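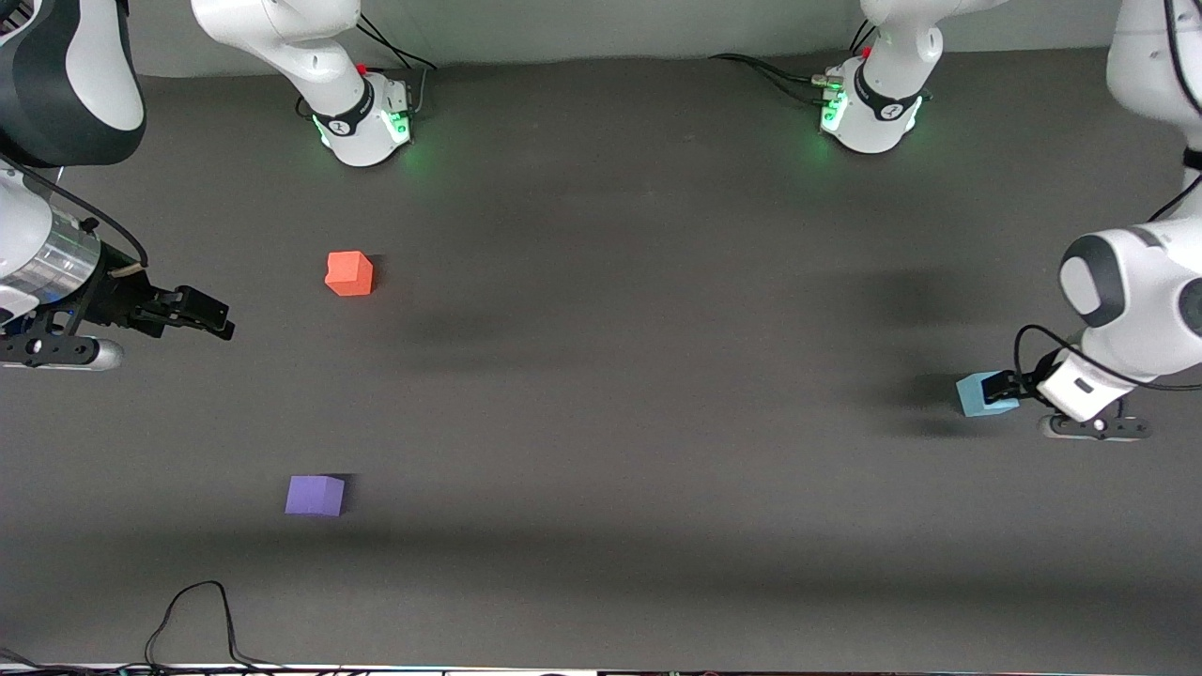
*The two-arm station with the foam cube set. The left arm holds the light blue cube above the table.*

## Nivell two-arm station now open for trial bookings

The Kershaw Automation Center is pleased to announce that the Nivell two-arm station may now be booked by member companies and partner colleges. The station is offered as a complete kit: two arms with grippers, a worktable, the control software and a starter set of handling tasks. Bookings are open for sessions from June onward.

The starter tasks use soft foam cubes and are intended for staff with no previous experience of robot programming. Trainees begin by lifting a single cube and setting it down at a chosen point. Later tasks ask for a cube to be passed from one gripper to the other – a step that most groups have found harder than expected. The full set contains 24 tasks, and members may add their own parts once the first 16 have been signed off by an instructor.

During the review period, the station was in use for roughly 66 hours. Carol Tapley, who led the review, reports that new users were generally comfortable with the teaching controls by the end of their first morning. Her report also records two concerns. The printed manual gives little help with gripper force settings, and the software must be restarted whenever a task file is renamed. The supplier, Suris, has been informed of both points and has agreed to issue a revised manual.

The review recommends the station for training and for early trials of light assembly work. It does not recommend the kit for parts with sharp edges, for which the standard gripper fingers are not suited. A second finger set is available from Suris at additional cost and has not yet been tested at the Center.

Sessions last half a day and are limited to groups of four. An instructor is present throughout. Requests should be sent to Jaanus Venckus at the Bristow office, with a short note on the parts or tasks the group wishes to try. Members who took part in the review may book at the reduced rate until the end of the summer term.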